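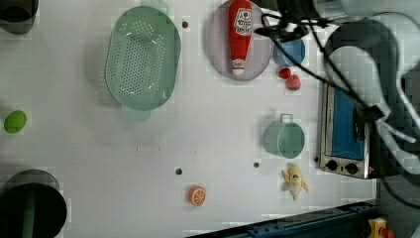 Toy fruit, a colander and a ketchup bottle on a white tabletop.

Search this site Enter keywords Go

Preltdale Growers Open Sign-Up for Spring Soil Testing

PRELTDALE, 17 March 2024 – The Nakach Growers Network is delighted to invite vegetable farmers, large and small, to take part in its spring soil testing program, which opens today and covers fields all across the Preltdale valley.

Last year the program tested 1,431 samples from almost 200 farms, and we could not be more grateful to everyone who filled a bag, wrote out a label and drove it over to us in the mud.

"I grew up on an onion farm, and we mostly guessed at lime," said Haruto Kuroda, program manager. "It is a real pleasure to sit down with a grower and go over the numbers together – and to hear about the grandkids while we're at it."
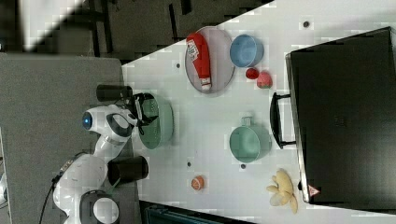 How to Take Part

Sample bags can be picked up at any of 19 drop-off points, including the Jakavance feed store and the Miah grange hall. Please take soil from the top 7 inches, mix it well in a clean bucket and write the field name on the bag. Results come by mail, along with advice on lime and fertilizer for the crop you plan to grow.

Growers who miss the spring round are warmly welcome to join the next one in November. Questions may be directed to Kojo Darko at the Nakach office in Preltdale.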